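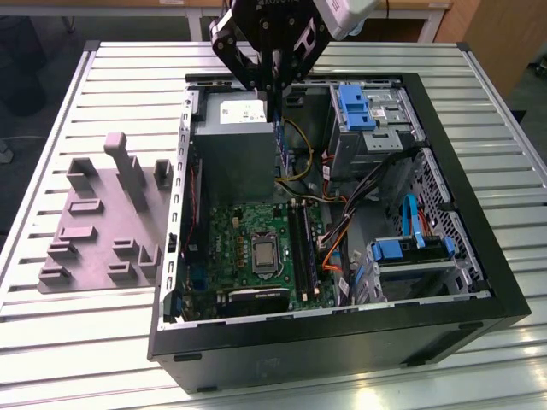

Stesteck is a bench robot for taking old desktop computers apart and putting parts back into them. We build it at Dindside, the shared workshop in Fodbridge, and this page collects the questions we get most often. The setup is simple enough to describe in a few lines. An arm made of black plates and silver bolts hangs over an aluminum worktable, the computer lies on its side with the panel off, and a gray plate with raised holders sits next to it to take parts. The arm reaches down into the open case with a gripper that has two fingers. Everything else is wiring, software and a lot of trial and error.

Last updated June 1, 2019.

What can it do today?

It can pick up a small part from a holder, carry it over the case and lower it to a position we have taught it. It can also do that in reverse, if the part comes free without a latch. Memory modules are what we practice on most. We release the latches by hand for now. Cable plugs are out of reach for the current fingers, and we haven't tried screws.

Why desktop computers?

They were free. A local office was clearing out a storage room in February and let us take what we could carry. Desktops are also a good size for this. There is room for a gripper inside, most parts come straight up, and if we break one there is another on the shelf.

Do I need the same model of computer?

No, but pick one model and stay with it. We lost a month switching between cases, and every switch meant teaching all the positions again. Look for a case with the power supply out of the way of the memory slots, or one where it swings or lifts out.

How does the robot know where the case is?

Mostly it doesn't. The case goes against two stops clamped to the table, and the taught positions are measured from there. There is a small camera at the wrist, and we use its picture to correct the last bit of the move. Flat things with sharp, high-contrast edges work best as landmarks. Printed labels are very good for this. Bare sheet metal is poor, especially near a bright lamp.
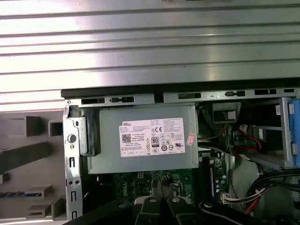 Wrist camera view of the power supply and its label, with the fingers below.

Do you work with the power connected?

Never. Unplug the computer at the wall before it comes to the bench, hold the power button down for a few seconds, and leave the cord in another room. Don't open the power supply itself at all. We treat it as a sealed block that gets moved or left alone.

What did it cost?

The motors, the plates and the bolts came to $450. The wrist camera was already in a drawer. The worktable belongs to the workshop, so we don't include it, but if you are starting from nothing you will need something just as stiff. A kitchen table will flex when the arm speeds up – we tried one, and the fingertips shook visibly at the end of every move.

How big are the fingers?

The fingers on the drawing are 145 mm long from the mounting holes to the tip. Shorter ones are stiffer, but then the body of the gripper hits the edge of the case before the tips get to the motherboard. If your case is shallow, cut them down.

How hard does it grip?

Hard enough to hold a board by its edges, and no harder. The limit is set in software and there is a separate limit in the motor controller. Set both. We cracked a module in the first week by relying on only one of them.

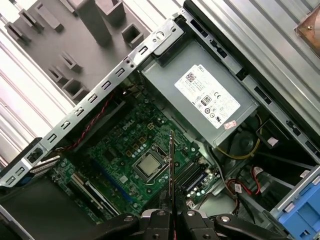 Chang-ho Ko wrote in to ask how we keep the gripper from pushing a module in crooked, having bent a few contacts on a build of his own. The answer is speed, mainly. The last part of the move is very slow, and the arm stops if the motor current rises before it should. It then backs off, shifts a little to one side and tries again. After 2 failed tries it gives up and waits for a person. Chang-ho replied that he had been retrying without backing off first, and that adding the step helped.

How long do the parts last?

Fingertips wear out first. Our log shows 2000 open-and-close cycles on the last set before we changed them. The bolts at the finger joints also work loose, so check them before each session.

What is the gray plate for? 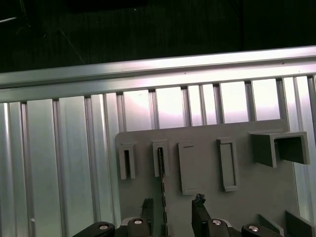 Putting parts down well is harder than picking them up, and the plate is how we get around that. Apolinar Rosales drew it, and we call it the Singhal plate after the folder his files were in. The holders come in several shapes, so that a part can go back in the same place at the same angle each time. The narrow U-shaped slots are for thin things such as the dark strip with the toothed edge, which hangs down from its slot between the fingers. The wider box-shaped brackets are easier to hit and more forgiving of a bad approach. If you redraw the plate for your own parts, leave more space between neighboring holders than you think you need, as the finger links are wider than the tips.

Can I get the files?

Yes. The finger drawings, the plate and the taught positions for our case are on the workshop computer at Dindside, in the Stesteck folder. Bring a USB stick. The control software is there too, though the comments are patchy and some of the settings only make sense for our motors.

Can I come and try it?

Members can, once they have been shown the stop button and the current limits. Visitors are welcome to watch. Please ask before touching anything on the table, including the plate – if it moves, we have to teach the holders again.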